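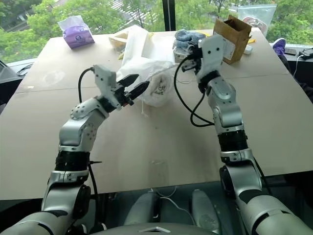 Table, October: bags, cloths, tissues, and the box that started it all.

So I finally tackled the linen drawer. If you've been reading for a while you'll remember me complaining about it back in the spring, when it stuck so badly I had to get a spatula in there to push something down before it would open. I'd been shoving stuff into it ever since we moved in, and last week I went to get a clean napkin and the whole front came off in my hand. Okay, I thought. Fine. Message received.

My method for this kind of thing is very low-tech. I clear one big table and everything goes out on it, and I mean everything, plastic bags and all, because I am a person who puts cloth in a plastic bag, ties the bag, puts that bag in another bag and then forgets it exists. The crumpled white one in the middle was the worst offender. I don't even want to talk about the tan one.

The blue-gray cloth gets to stay. I love that color and I'd happily have a whole kitchen in it (my sister says it looks like a rainy parking lot, but she also painted her hallway mustard). The white one with the little cartoony print is a harder call. It has threads hanging off it and I keep telling myself I'll hem it. I bought a sewing kit to hem it. The kit is still in its wrapper! I've decided it gets until Thanksgiving and then it goes in the rag pile.

A few things I worked out while I was at it:

Unfold everything, even if it looks neatly folded already. I found a grocery receipt, a birthday candle and one baby sock, and there has not been a baby in this house for eleven years.

Keep tissues within reach. Old fabric is dusty and I sneeze like a foghorn. The purple box sits at the back corner, where I can't knock it on the floor with my elbow.

Use a cardboard box for the stuff that's leaving, and leave the flaps up so you can toss things in from your chair. Once it's full, tape it shut right away or you'll start fishing things back out. I lost a perfectly good decision about a gravy-stained runner that way.

The plastic bags themselves were a whole separate project. I used to keep them all, in a bigger bag, on a hook behind the pantry door, until the hook gave up. Now I keep what fits in one empty coffee can and the rest go back to the bin at the store. The can is already full, so you can see how that's going.

Wahyudi Nasution left a comment on my pantry post asking if I roll or fold my dish towels. I fold, in thirds the long way and then in half, standing up in the drawer like files. I tried rolling for a month and they all came undone every time I pulled one out. If you have a deeper drawer than mine it might work better for you, so tell me!

Next up is the cabinet over the fridge. I need a taller step stool first, and I still have to glue the front back on that drawer.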